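Sescombe Neighbors Help > Home & Organizing > Storage

Solid bins or baskets with holes for a shared craft table?

Asked by Macarena Robles, Jun 8, 2026
439 views, 3 answers

Hi all! I've taken over the supply end of our Monday craft group and I'm trying to get us down to a couple of containers that live on the table instead of the nine shoeboxes we've been hauling in and out of the closet. We do a bit of everything (felt, beads, yarn, paper, a lot of glue sticks) and the table is wood, pretty nice wood too, so I'm nervous about scratching it.

I picked up two plastic ones to try before I spend the group's money on a full set. One is a teal bin with solid sides and a little handle slot at the end. The other is an orange basket, the kind with rows of small rectangular holes down the sides.

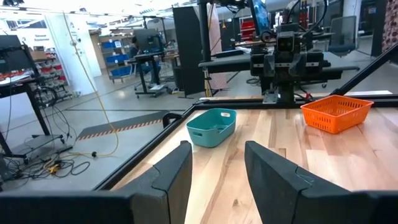 My first thought was beads and small stuff in the teal, yarn and felt in the orange, done. But then Tamara in our group said the holes are a pain with yarn because the ends work their way through and snag, and now I'm second-guessing the whole thing. She'd like all solid bins. I kind of like being able to see what's in there without digging.

So: would you go all solid, all baskets, or mix? And does anybody color code by what's inside, or does that fall apart after a week? Our budget is up to 800 for the year but that has to cover the actual supplies as well, so I don't want to blow it on plastic. Felt pads under the bottoms, yes or no?

Oh, and we start back up with the kids' sessions in July, so it needs to survive seven-year-olds.

Answer from Valentyna Pasichnyk
Marked helpful by 3 people

Mix them! I ran the sewing corner at my kids' school for years and we had both kinds the whole time.

Solid for anything smaller than the holes. Beads, snaps, sequins, pins, pencil stubs, all of it. You think beads will stay in their bags and they won't, and then you tilt the basket to carry it and there they go. Baskets I'd keep for the chunky things: scissors in their sleeves, rolls of tape, paint bottles, glue sticks. They're good for stuff that gets rinsed too, you can put brushes back a little damp and they dry out.

Tamara is right about yarn, sorry. If you really want it in the orange one, put each ball in a zip bag with the corner snipped and pull the working end out of the top. We did that with the embroidery floss as well and it cut way down on the tangles.

Color coding worked for us with the adults and sort of worked with the kids. What helped more was a big label on both short ends, so it didn't matter which way somebody put it back. Masking tape and a fat marker. The fancy printed labels peeled off — I wouldn't bother.

Felt pads: yes on the wood, but check them every so often. Grit gets stuck in them and then you're basically sanding the table. A cheap placemat under each bin is easier, and you can shake it out.

Last thing, don't fill them to the top. If the little ones are going to carry them, half full is plenty.

Answer from Zakhar Bilyk

get all the same kind so they stack. different shapes never stack right and you end up with a leaning tower in the closet. Brarura has plain ones

Answer from Khrystyna Onyshchenko

I'd use the two you've got for a few Mondays before buying anything. We ordered a whole matching set for our knitting circle and then found out they were too deep, everything good sank to the bottom and people just kept asking me where the stitch markers were. Shallow is better on a table, if you ask me. I ended up giving half of them away.

For seeing what's inside a solid bin, tape a sample to the outside! A scrap of the felt, a few beads in a tiny bag. Kids who can't read yet get it right away.

Comment from Macarena Robles

Thank you!! Placemats it is, I have a stack of ugly ones at home. Zakhar, good point on stacking, though ours would mostly stay out on the table. Valentyna, did the snipped bags hold up or did you have to keep replacing them?

Comment from Valentyna Pasichnyk

The freezer ones last. The thin sandwich kind rip where you snip them.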